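1/ Spent the morning fixing the color on a batch of product photos. Writing down the white balance steps here so I stop looking them up.

2/ Auto white balance guesses again for every shot. If you move in closer, the guess changes. In a set of 50 photos you can end up with grays that lean blue in one and yellow in the next.

3/ Pick one setting and leave it. Daylight is fine to start. Shoot a gray card in the first photo of the set, same light as the subject.

4/ In the editor, click the eyedropper on the card, then copy that setting to the rest. I use Hurnen for this. Obadia Kashindye does the same thing in Zanis and the steps are close enough.

5/ Don't click on a white wall in place of the card. Paint is rarely neutral, and a wall picks up color from whatever is near it. Same goes for paper. Most printer paper has brightener in it and reads blue.

6/ Mixed light is the hard case. Window on one side, ceiling lights on the other. One setting can't fix both. Turn one off or block it if you can.

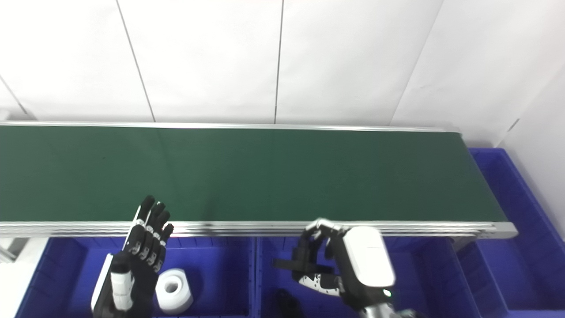

7/ If you can't, set the balance for the light that falls on the main subject and let the background drift. Then pull the saturation down a little on the part that's off. I usually stop at 75 on the Hurnen slider.

8/ Tumaini Nyanda asked if raw matters here. Yes. With a JPEG the camera has already thrown out a lot of the color data, so big shifts get ugly, mostly in the shadows.

9/ Next thread is on lens correction, once I've finished the Villey set.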